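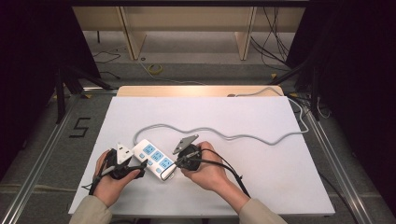

Power Strips, Plug Bricks and Other Club Room Headaches

I help out with the Solheim robotics club, and I swear we spend as much time untangling cords as we do building anything! So while it's fresh in my head, a few power tips from our corner of the room. Most of them work just as well behind your TV or on the garage bench.

Plug the fat ones in first. Power adapters love to hog the outlet next door, and the ones with angled heads are sneaky, they'll swing right over their neighbor. Lay everything out beside the strip before you push anything in, and give the bulky stuff the end spots.

Get a strip with a switch for each outlet if you can. Our kids can shut down the battery charger and leave the laptop running (saves a lot of yelling across the room).

Label both ends of every cord. Masking tape and a marker, that's all. Torbjørn Amundsen made labels for the whole kit in May and we've hardly had a mix-up since. He says to fold the tape over on itself like a little flag, and he's right, it peels off clean later.

Work on a light-colored board. Dropped screws show up right away, and you can pick up the whole project and move it when somebody needs the table.

Never plug one strip into another. We had a team try it the night before the Reltby meet and Helge Berge gave them the long version of the safety talk. Add up your watts too. Our heat gun pulls 600 all by itself, so it gets the wall outlet.

Pull on the plug, not on the cord! I've replaced two chargers this fall thanks to yankers.

Oh, and coil extension cords loosely, over and under if you know how. Wrapping them around your elbow puts a twist in them that never really comes out. Next time I'll get into soldering iron tips, mine are a mess right now.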